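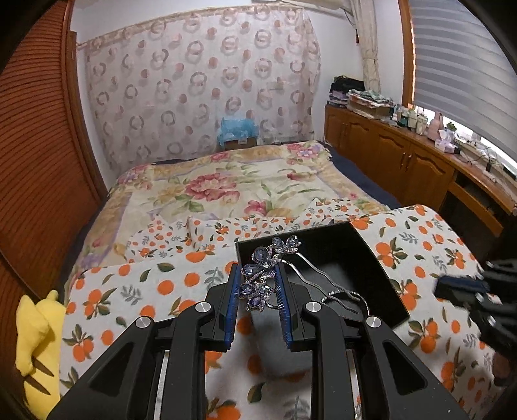 Right, slide one, and I'm starting with lofts, because that's what most of you ticked on the sign-up sheet. The question I get more than any other is "will my bed fit under the slope?", and people ask it before they've asked about fire doors, stairs or whether the roof will take it. Fair enough, it's a bedroom, you want to picture yourself in it. You've chosen the sheets with the oranges and green leaves on, you know where the box with the sparkly hair pin is going to live, and then some builder like me turns up and starts going on about joists. Sorry. I'm going to go on about joists.

(Pause here. Ask who has been up in their loft in the last year. Usually a third of the hands.)

So, the joists you've got up there now are almost certainly ceiling joists. They were put in to hold up plasterboard and maybe a few suitcases. They weren't put in to hold up you, a wardrobe and a bath. A proper conversion gets a new floor, with deeper timbers sitting alongside the old ones and bearing on the walls, or on steels if the span is too long. The engineer works that out. Please let the engineer work that out!

I did a house on Treltthorpe Lane where the previous owner had boarded straight over the old joists, put down a carpet and called it a bedroom. Lovely carpet. The ceiling underneath had dropped 22 millimetres in the middle, and the people who'd bought the place thought the crack was "just the house settling". We had the whole lot up. It added 15 working days to the job and a fair bit of swearing.

(Next slide, the section drawing. Don't read the labels out, they can read.)

Headroom. Take a tape up there and measure from the top of the existing joist to the underside of the ridge. Write the number down. Now take off the new floor and the insulation at the top, and that's the bit people forget. On the Grendberg Road job they'd measured it themselves and were thrilled, and by the time I'd drawn in the floor and the ceiling they'd lost far more than they expected. We still got a room out of it, but the stairs had to move to come up under the highest part, and that took a slice off the back bedroom.

Which brings me to stairs. You need somewhere for them to land, and you need height over them. I've seen a beautiful loft plan where the only place for the staircase was through the airing cupboard. We built it, as it happens. They keep their towels in the hall now.

(If running late, skip to the money bit. Do not skip the money bit.)

Money. Get your quotes on the same drawings. I went to see a couple who had three prices and couldn't understand why mine was dearest, and when we sat down with a cup of tea one of the others hadn't allowed for any plastering, and another had left out the scaffold. Ask for a list of what's left out. Keep something back as well. On one job an extra 900 pounds went on moving a water tank that wasn't on anybody's drawing, mine included.

(Questions. Someone will ask about party walls. Handouts are on the table by the door, 19 copies, so one per household please.)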